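Valentini Reading Rooms: Progress Report to the Fund
Second stage of the grant

This report covers work at the Skikau and Sirham reading rooms since the first payment was received. It sets out what has been done, what is running behind, and the changes to spending for which we request the Fund's agreement. Small running items such as batteries, lamps and cleaning supplies are charged to the rooms' own budgets.

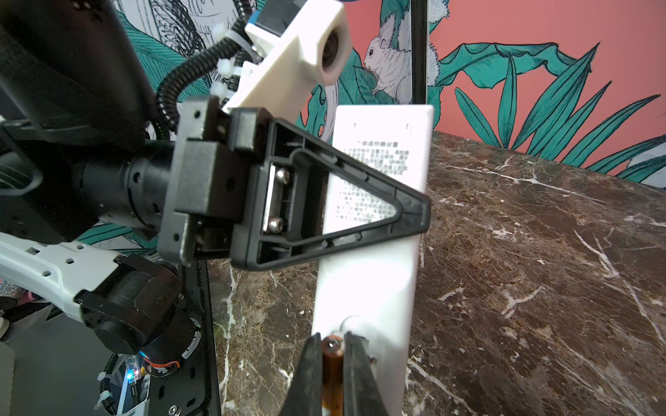

Skikau, February

Opening hours and use

Both rooms have kept to the opening hours agreed in the grant letter. Skikau now also opens on Saturday mornings, a change requested by parents and by older pupils preparing for examinations. The two rooms together recorded 2286 visits in the period. Sirham remains the quieter of the two, and lost several evenings to a fault in the boiler. The repair was paid for by the landlord.

Book stock has been reviewed throughout. Damaged and out-of-date titles were withdrawn, and 600 new books were bought, mainly for children and for adults learning to read. Delivery of the large-print order is still awaited. The supplier in Bornau has confirmed in writing that it will be sent in two parts. 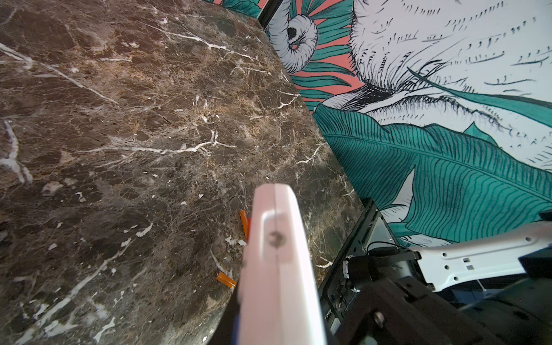

Furniture and surfaces

Tiziana Galli completed her survey of furniture in January. She advises that stone tabletops be kept wherever they are sound and that money be spent instead on chairs, many of which are too low for adult readers. We have accepted this advice. A plain guide to the care of polished stone has been given to staff, who had been using an unsuitable cleaner.
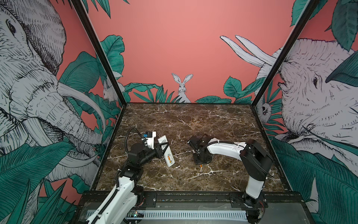 Brown marble tabletop with white and tan veining; animals and broad leaves on the mural.

Spending

Spending to date is within the agreed budget. The shelving at Skikau cost less than expected, leaving 2000 euros unspent under that heading. We ask the Fund's permission to move this sum to seating at Sirham. No increase in the total grant is sought.

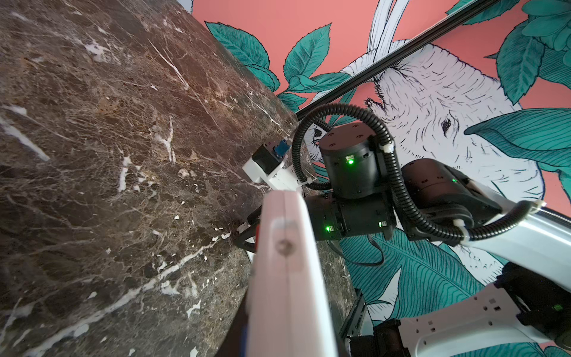
Polished dark brown marble with white veins.

Next period

The remaining shelving at Sirham will be fitted once the floor has been levelled. Reading groups will continue at both rooms, and a homework hour will be tried at Skikau after Easter. Questions on this report, and the Fund's reply on the seating request, should be addressed to Aarne Valtonen at the Skikau office.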